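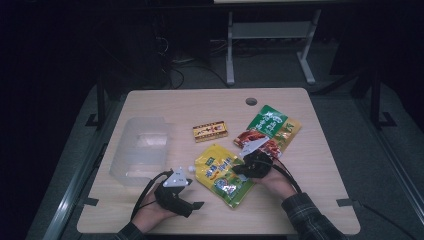
Home | Setup | Operation | Faults | Parts

February. By Mahtab Babaei

7.4 Tracking loss on a hand-held gripper

Fault 464 means that the system has lost the position of one or both grippers during a packing task. Any motion recorded after the fault is unreliable and must not be replayed on the Erkham arm. In an early trial the arm drove a pouch into the side of the tub – the path had jumped while the marker plate was hidden.

1. Stop recording. Open the jaws and set both grippers down on the table.

2. Check each marker plate. The dots must be clean and the plate must not move when pressed with a finger. Tighten it if it does.

3. Follow each cable from the gripper past the wrist. Reseat the plug if the cable has been pulled tight.

4. Check the table clamps. If a clamp has slipped, repeat the table calibration in 7.2.

5. Hold both grippers still over the table for 240 frames. The fault should clear.

6. Mark the faulty take as rejected and start a new one.

Note: Glossy packets can cause false readings under a low lamp. Raise the lamp before changing any tracking settings.

CAUTION: Keep sleeves and fingers clear of the jaws while reseating a plug.

If the fault returns within two takes, stop work and send the log to Szymon Zalewska at Flodar.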